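From: Erell
To: parts-handling list
Date: 13 September 2018
Subject: Re: repainting scratched steel bins, or leave them alone?

Pasine wrote:
> We have 30 of the open gray bins from Sokham, bought in April of last
> year, and the paint on the inside is going. Mostly scuffing on the
> walls, but a few have chips along the bottom edge. My supervisor wants
> them stripped and repainted over the shutdown. I got one price and it
> was more than I expected. Has anyone on the list done this, and did the
> paint last? Would a liner be enough? We keep turned parts in them, no
> food, no electronics.

We did it once and I would not do it again for the whole lot. Two years ago we sent 13 bins out for stripping and powder coat. They came back looking very good. The floors were marked again within a few weeks, and by the end of that winter you could not tell them from the ones we had left alone. The walls held up better, but the walls were never the problem.

What we do now is sort them by the kind of wear. Scratches on a bare metal floor we ignore. Flaking paint we don't ignore, because the flakes end up in with the parts and somebody has to pick them out at the wash station. For those we scrape the loose paint back to a firm edge, go over it with a medium abrasive pad, wipe it down, and touch it up with a brush. It is not pretty — the color never matches — but it takes one person less than an hour per bin.

On liners: we tried the thin rubber mat from Ren and it curled at the corners. Small parts got under it. The thicker one stays flat but holds oil, and you have to lift it out to clean, so it tends not to get cleaned. If your parts are over 300 grams or so I would skip the liner.

One other thing for Pasine. Before you pay for anything, empty a few bins and look at where the far wall comes down to the floor. If it is only scuffed there, leave it for another year.

The floor is the part I would spend the least money on. Curved scratches and cloudy rubbed patches like the ones in the bin at the end of this message are nothing to repaint for, in my view. The ragged edge on the whitish-blue band low on the far wall is another matter, and I would scrape that one back before it went any further. I can post the number of the touch-up paint we use if that helps anyone.

Erell
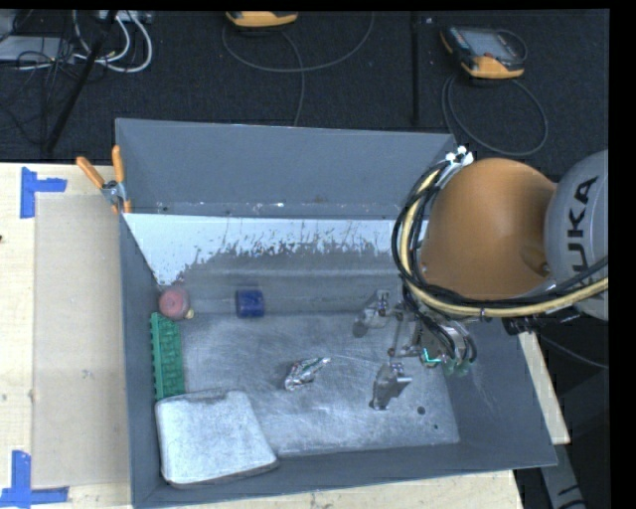
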